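Home > Books > Events > About Us > Submissions > Contact

About Wunby Books

Updated January, by Hollis Achterberg

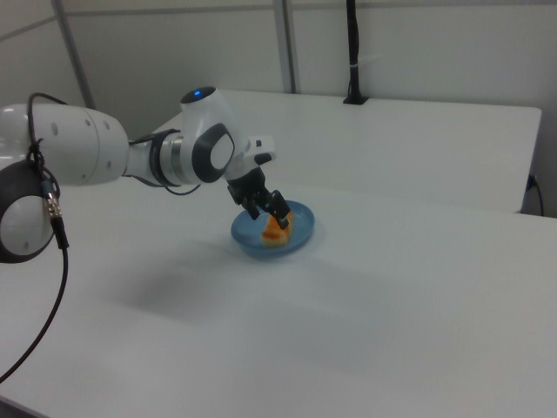 Who we are

Wunby is a small publisher of novels in translation. We also put on readings. I am told an "about us" page should explain our passion for storytelling, and I have read enough of those pages to doubt they ever sold a book or comforted a writer. So I'll stick to what we do, what we don't do, and a few things we tried and gave up on.

Two people run the press. I edit and answer the mail. Sixten Rønning designs the covers, does the accounts, and reads the Scandinavian submissions, which I can't. We met at a book fair where each of us was complaining about the same panel. The panel was called "The Future of the Novel." As far as I could tell, its future was going to be like its past, with more panels.

What we publish

Our list stands at 73 titles. Most are novels, a few are story collections, and one is a memoir that the author still insists is a novel. We've stopped arguing with her about it.

Our first book was "Jirkent," a long family story set in a river town of that name. Every bigger house we know of had turned it down as too slow. It is slow. It's also still in print, and it still pays for some of the others. "Vakham" came later and got much better reviews, and it sold so poorly that I no longer believe reviews have much to do with sales. I'd publish it again tomorrow. Sixten would like it noted that he might not.

The Ateş books are the nearest thing we have to a series. They are detective stories, more or less, though the detective doesn't solve the second one and seems unsure whether there was a crime in the third. Readers write in about this. Please read the fourth before you write in.

How we choose

We don't have a mission. I've seen presses with beautiful missions publish dull books, and I've seen a man with no plan beyond his own taste publish very good ones for decades. We read until we want to stop reading. If we don't want to stop, we ask a second person who knows the language to tell us what we're missing. Then we argue about money.

We don't follow trends, mostly from lack of speed. A translation takes a long time to do well, and by the time ours is ready the trend has moved along. When people tell me a certain kind of book is "having a moment," I ask them which kind had its moment last year. They usually can't remember.

Translators

The translator's name goes on the front cover, in type you can read without glasses. Translators get a royalty as well as a fee. I'm wary of publishers who call their translators "the heart of what we do" and then pay them once, late.

Events

Our readings start at 7 p.m. and run for 20 minutes, followed by 20 minutes of talk. That's the whole evening. We used to let them run longer, and I used to watch people in the back row checking for the exit. Authors object to the limit beforehand and hardly ever afterward.

There's no theme and no signature cocktail. We tried a moderated discussion for a while, but the moderators kept asking where the author got the idea. You can ask that yourself if you really want to know. Books are for sale at the door — you don't have to buy one.

Prizes, blurbs, and lists

We enter prizes when the entry fee is low. We've been shortlisted a few times and have no complaint about the judges, apart from the obvious one. We don't ask other novelists for blurbs anymore. I've never met a reader who believed that every book on the table was "luminous," and I don't see why we should add to the pile.

Submissions

We read complete translations and long samples from translators. Tell us who holds the English rights, or that you don't know. Send one book at a time. A plain letter is fine, and you can leave out the part comparing the author to Kafka. Sixten keeps a list of those, and it's getting long.

We answer everyone — slowly, but we do answer.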